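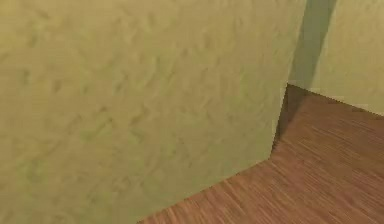 In Conversation: Rhonda Hiebert on the Andex Tableware Collection

Rhonda Hiebert has looked after the ceramics archive at Andex for eleven years. Her present task is the reissue of Tando, a stoneware dinner service first sold by the company's former Wotono pottery and withdrawn when that site closed.

The archive holds 1089 pieces of the original service, among them trial plates that never reached the shops. "We measured every one of them," Ms Hiebert explained. "The bowls differ by several millimetres from one year to the next, so we had to decide which bowl we meant."

The choice fell on the version shaped by the Wong studio, with its shallow foot and rolled rim. The glaze took longer to settle. The old recipe contained lead and could not be used again. "The new glaze is a little cooler in tone," she said. "Collectors will see the difference, and we have marked the base of each piece so that there is no confusion."

The first firing will be limited to 400 dinner plates, with jugs and serving dishes to follow in March. Each piece is glazed by hand and checked before packing.

Asked whether the covered butter dish would return, Ms Hiebert was cautious. "The lid warps in the kiln — it always did. We have made 107 of them so far and I would put my name to very few."

Enquiries about replacement pieces for older services should be sent to the archive in writing.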